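*Applies to Limau paste-the-wall coverings, all patterns. Read section 3 (Surface preparation) first.*

## 4 Hanging in booths, alcoves and other small enclosures

### 4.1 Before cutting

1. Check that every roll carries the same batch number. Keep one label until the job is finished.
2. Measure the height of each wall at both ends and in the middle. Use the largest figure.
3. Add 100 mm to that figure for trimming, plus one pattern repeat if the design is a drop match.
4. Mark the top of each length on the back in pencil. Do not use ballpoint or felt pen, as the ink will come through.

**Note:** Designs with an irregular grid have no true vertical line in the print. Set the first length to a plumb line, never to the pattern.

### 4.2 Mixing the paste

1. Pour cold water into a clean bucket to the level given on the packet.
2. Sprinkle in the powder while stirring briskly.
3. Leave to stand, then stir again until there are no lumps.
4. Cover the bucket when it is not in use. Throw away any paste left over from the previous day.

**Caution:** The powder contains a fungicide. Keep it away from food, children and animals, and wash hands before eating.

### 4.3 Order of work

Start with the back wall. The side walls follow, each worked from the back corner towards the opening, so that any part width falls at the front.

1. Draw a plumb line 40 mm less than one roll width from the left back corner.
2. Paste the wall slightly beyond the line.
3. Hang the first length to the line and turn the spare 40 mm on to the left wall.
4. Smooth from the centre outwards with a brush or plastic spatula.
5. Trim at top and bottom with a fresh blade held against a steel rule.
6. Cut the first length for the left wall so that it covers the turned strip, and match the pattern at eye level.
7. Repeat at the right back corner.

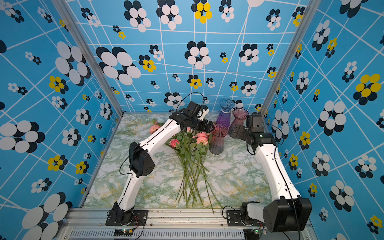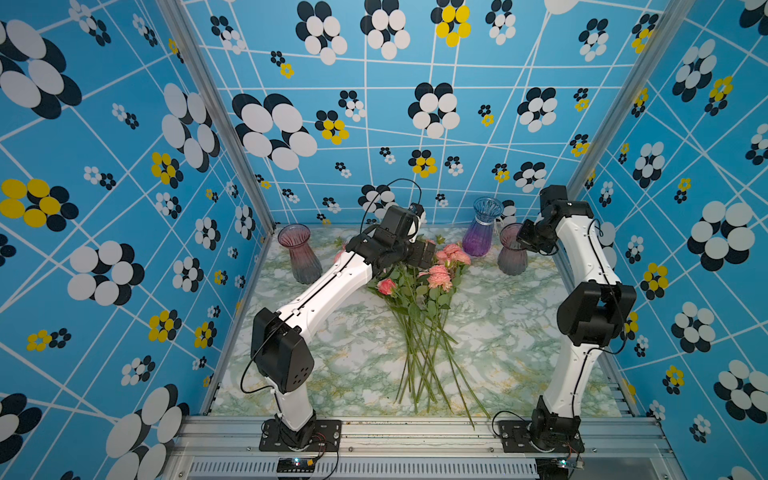
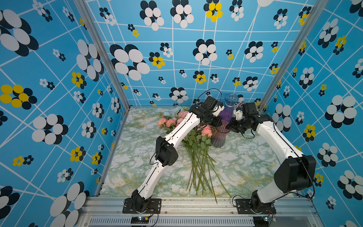
*Fig. 4-1 Blue wallcovering on enclosure walls, with a marble-patterned surface at the base.*

Do not carry a full width round an inside corner. The covering shrinks as it dries and will pull away from the angle. A small loss of pattern at the overlap is normal — on large motifs it can be moved to the less visible side by reversing steps 3 and 6.

### 4.4 Metal trims and frame sections

1. Degrease the metal with methylated spirit before papering up to it. Ventilate the space and keep flames away.
2. Stop the covering 2 mm short of the metal. Do not paste over it.
3. Wipe paste off the metal at once with a damp cloth.
4. Seal the gap only after the wall has dried fully. Use Cernov clear edge sealer or an equal acrylic product.

### 4.5 Drying

Keep doors and openings uncovered. Do not use fan heaters. Small bubbles usually flatten as the paste dries; any that remain may be slit with a blade, pasted with a fine brush and pressed down.

| Item | Part no. |
|---|---|
| Paste, standard | 92 |
| Seam roller | 117 |

Part numbers are the same for Hauser trade packs. For faults at seams, see section 6.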